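Rurkley Hand Set: Gallery

Posted December 20, 2023

Rurkley is the simulated half of the manipulation data collected at Tanmont. Each episode puts a multi-fingered hand at a tabletop with household objects and records joint positions, contact forces and a rendered view. The first release holds 500 episodes across 19 objects. Spoons, the subject of this page, make up 200 of them.

An episode is kept if the object stays in the hand for the full hold period. Failed grasps are stored separately under the same object label - they are used to train the grasp classifier and do not enter the policy set. 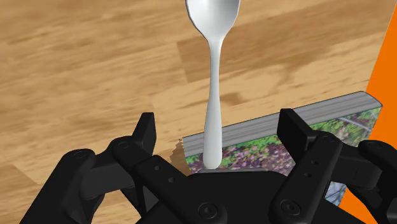 Thin handles are the hardest case for the contact solver. Small errors in fingertip position produce large changes in the angle of the object, and the policy has to see enough of these to learn a correction. We added 15 starting poses for spoons in October for this purpose.

White spoon, black hand. Upright grasp at the lower end of the handle, with a book on the wood-grain tabletop behind.

Table textures and background objects are drawn from the Plokach library and changed between episodes. Object meshes come from the Rahman set, rescaled where the handle was too thick for a closed grasp.

Joint logs and rendered views share one clock. Contact forces are logged at the simulation step and must be resampled before use.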